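Filed under: Schools & Colleges / Grant updates

Fletgate Robotics Club – progress report to the Drakmont fund, second term

Sorry this is brief, written between the end of club and the building being locked. Full accounts come with the final report.

Where we are

Bin picking project is running. Students named the control program Pal back in October and it has stuck, so Pal throughout. Task is the same as in the bid: mixed bars in a metal bin, arm picks one, puts it in the right tray by colour, goes back for the next. No hand sorting beforehand.

First half of term went on mounting and safety. Arm signed off, induction done for every student who goes near it, two-person rule at the pendant. Slower than planned but we weren't going to rush that bit. The younger group did the bin and the clamping, older group the gripper and hoses. Both have swapped over since so everyone has had a go at each.

Picking tests

Test set is 100 picks with the green bars only, then 100 with red and green mixed. Green only: 85 good picks. Mixed run not finished, stopped partway when the gripper started dropping bars at an angle. Will be redone from scratch and not patched together from two sessions.

Main trouble is bars close to the walls. Fingers need room either side and the sloping sides of the bin don't give it. Bars lying flat out on the floor of the bin are mostly fine. Students are now keeping a log of every miss with a reason next to it, which was their idea and has been more use than anything we set them.
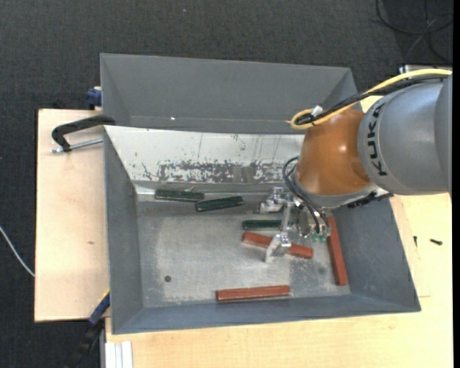
Changes from the plan

- Crossed bars. Where the arm has a finger over one bar while going for another, Pal used to carry on regardless. Now it backs off and picks a different target. Costs time, fewer drops.
- Bin held with clamps for now. Bolting down is moved to next term as the students want to try it in more than one position first.
- Worn paint on the back slope of the bin was confusing the colour check. One of the students got round it by ignoring that area altogther. Repaint if there's money left.
- Cable runs to be tidied before the open evening.

Money

Spent £196 so far on hoses, fittings and spare finger parts, all from Gellen, reciepts attached. Nothing yet from the travel line. We would like to move part of travel over to consumables if you agree, please let us know before the next order goes in.

Next

Finish the mixed run. Wall picks, probably with a narrower finger, two designs on paper so far. Open evening demo. Student write-ups, one page each, will be sent on with the final report.

Still needed from you: a yes or no on the travel money, and the logo file for the posters.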